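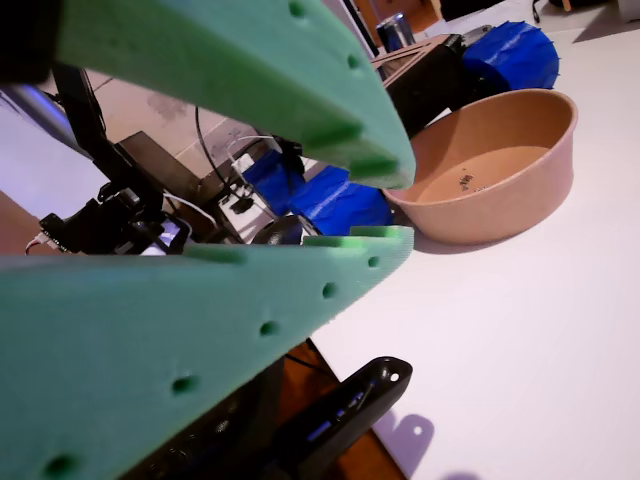 Hartmut Stüber

Minutes of the open afternoon at the Brorkness workshop, held on Jul 4, 2023

Present: most of the regular members, a good number of family and neighbours, and our guests from Flollavico, who had kindly agreed to stay on for the discussion afterwards. Apologies had come in from those who were travelling, and they were missed. Minutes taken by me, and rather fuller than usual, as several people who couldn't come have asked me what went on.

1. Welcome

The chair opened the afternoon and thanked the Ranasinghe bakery for the cakes, which did not last as far as item 3. The minutes of the May meeting were read and agreed, with one correction – the hire of the hall cost 278 and should not have been written down as 295. I am sorry about that, and the accounts themselves were right all along.

2. Demonstration of the gripper

We then moved to the bench at the tiled end of the room, where the arm had been set up on the white table. Our guests explained that they work mainly on the handling of light food packaging, the sort of thing that is easily crushed or knocked over, and that they had come to show us the soft fingers they are trying at present. These are large mint-green foam pieces, ribbed on the inner side towards the tip, with rows of little round holes, and a few of the children asked straight away whether they could squeeze them. They could, once the power was off, and so could the rest of us, and I must say it was a very pleasant thing to do!

The job for the afternoon was to bring the fingers up to a paper bowl, take it by the wall and put it down again a short way off. The first attempt pushed the bowl along the table and the second tipped it over. After that the height was changed a little and it went much better, and there was warm applause when the bowl came down the right way up. We were told that the same bowl had been picked up nearly 200 times at Flollavico before they brought it to us, and it still looked fit for soup.

The small camera or sensor unit by the arm drew a lot of interest too. It helps the operator to line the fingers up, though our guests said that shadows on a white table can be a nuisance to it, and that they had spent a good part of the morning fussing with the lamps.

3. Questions

It was asked whether foam would hold up in a kitchen. The answer was that it marks and has to be changed from time to time, and that a washable cover is being tried. It was asked whether the fingers could manage a full bowl. Not yet with liquid, but with dry rice, yes. Someone wished to know whether the arm could be taught to lay a table, and this was talked over with great good humour and at some length, until the chair brought us back to the agenda.

4. Return visit

Flollavico have invited us to see their workshop in Usis. There was a great deal of enthusiasm for this. Agreed that we accept, and that members wishing to go should put their names on the sheet by the door. Those who can offer a lift, please say how many seats you have – at the moment we have 2 cars and rather more people than will fit in them.

5. Any other business

The cupboard key is missing again. A blue umbrella was left behind and is with me.

The chair thanked our guests once more and the meeting closed. The date of the next one will be sent round with the details of the visit.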